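Lime, Sand and Sixteen Panels: How the Algate Murals Were Made to Last

Features | Painting and Conservation

The mural cycle at Algate covers the upper walls of the old corn exchange, above the line of the gallery rail. It consists of sixteen panels, each painted in true fresco, and shows the working year of a small port: net mending, hop drying, the autumn horse fair, the dredging of the harbour mouth. Visitors tend to look at the figures. Plasterers tend to look at the joins, and for them the building is one of the more instructive places in the country.

True fresco is painted on lime plaster while the plaster is still fresh. The pigment is mixed with water and nothing else. As the plaster dries, the lime takes up carbon dioxide from the air and turns back into calcium carbonate, and the colour is locked into the crust that forms on the surface. There is no glue and no oil. A wall that has been painted well can be wiped with a damp cloth. A wall that was painted too late in the day will leave colour on the cloth.

The limit on the painter is therefore time. At Algate the final coat was laid in patches, each one sized to be finished in a single session. Italian writers call such a patch a giornata. The edges can be found by shining a lamp along the wall from one side, when each day's work stands up slightly from its neighbour. In the horse fair panel there are eleven of them. The sky was done in long strips and the crowd in small pieces, some no larger than a single head. One strip of sky has been cut back and laid again, with a bevelled edge on the older plaster, and the blue on either side does not quite match.

The wall beneath is brick, laid in a soft mortar and left rough. Three coats were used. The first was a coarse mix of lime putty and sharp river sand with chopped goat hair, thrown on with a trowel and scratched. The second was finer and brought the surface level. The third, the painting coat, is thin, and on most of the panels it was made with marble dust in place of part of the sand. The north wall is the exception. The marble dust seems to have run out, and from the dredging panel onwards the surface is greyer and more open. Under a hand lens the grains are easy to tell apart.

The drawing was transferred in two ways. On the earlier panels the outline was pricked through paper and dusted with charcoal, and rows of dots survive along sleeves and hat brims. Later the painter pressed the line directly into the wet plaster with a blunt point. This is quicker and gives a softer groove. It suited the north wall, where the damp air kept the plaster workable for longer but the scaffold was needed elsewhere.

Colours were restricted to those that tolerate lime. Yellow and red earths do most of the work. Green earth was used under the flesh, and shows through where the upper layer is worn. The black is charcoal. The blue is the weak point: it was added dry, bound in something organic, and it has flaked badly on all the panels facing the street.

Damage of other kinds is mostly to do with water. A blocked gutter behind the parapet fed salts into the wall for years, and the salts formed crystals just under the paint. The repair of the 1970s made matters worse. Cement was used to fill the losses, and cement is harder and less porous than the lime around it. Moisture was pushed sideways into the sound plaster, and a halo of decay formed around each fill.

The present work was let in two contracts. Hendricks took the roof and rainwater goods, and has replaced the parapet gutter in lead with a steeper fall. Divel has the painted surface. Its first task was the removal of cement from seven panels, done by hand with small chisels, since power tools shake the paint. The gaps behind loose plaster were then filled with a thin lime grout, injected through existing cracks. The grout, supplied by Nurnix, was tested on a blank area of the stair wall before any of it was used in the hall.
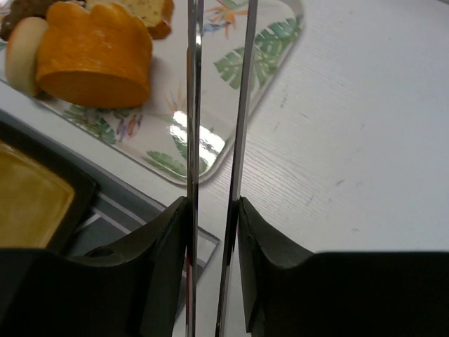
Page last changed: December 10, 2022

The losses are being toned in fine upright lines of watercolour. From the gallery the lines merge and the composition reads as a whole. From the scaffold they remain distinct, and the repair can be told from the original without a lamp. Where a whole figure has gone, no attempt is made to supply it. The area is given a plain lime wash, a shade darker than the surrounding ground.

Humidity in the hall is to be held steady through the winter. The old blown-air heating was disconnected in November and low-level background heating takes its place. The south wall can be seen from the gallery during normal opening hours. The north wall remains behind sheeting, and the stair on that side is closed.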